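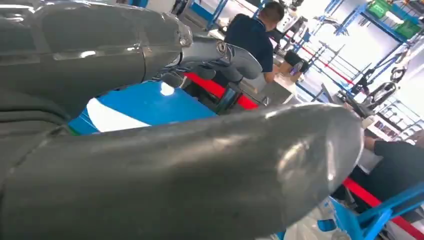

Photo: Arsalan Hashmi, Flitley teaching workshop

Home | Modules | Robot Handling | Week 7 | Reading list | Contact

Week 7 handout: Grip faults and the false "part held" signal

Read these notes before the practical. They cover the dropped-part fault on the Nondidmont cell, which we will use again in Week 9.

1. What happened

In July the cell at Nondidmont was running a pick and place job with a two-finger gripper. The controller reported "part held" and the arm moved off at full speed. The part slipped out during the swing and landed outside the taught path. No one was hurt. The arm carried on to the drop point, opened, and went back for the next part. It did this three times before the operator, Soon-im Yang, pressed the stop.

2. Why the signal was wrong

The controller did not measure grip force. It looked only at finger position. If the fingers stopped before fully closed, it took this to mean that something was between them. On the day, the fingers were stopping early on their own. A joint screw had worked partly loose and the linkage was binding at 57 per cent of its travel. The part was touched on both sides but hardly squeezed.

Look at how little of an object shows once the fingers are round it. With the blue item in the photo, most of what the wrist camera gets is finger. A camera check from this position can tell you that something is there. It can't tell you how firmly it is held.

3. The log

The gripper had done 1,490 cycles since its last inspection. Motor current on closing had been falling for the final 45 cycles, and no alarm was set on it. The position readings looked normal throughout.

4. What was changed

- Current on closing is now checked as well as position. Both must pass.
- After each pick the arm lifts slowly, stops, and reads the fingers again.
- Two failed picks in a row stop the cell.
- Joint screws are marked with paint so that movement shows.

5. For the practical

Stay outside the barrier while the arm is powered. Don't reach in for a dropped part, even if the arm has stopped. It may be waiting for a signal. Press the stop, lock off, then go in.

Bring the Lâm chapter on linkages. Write-ups are due on 22 Nov 2022.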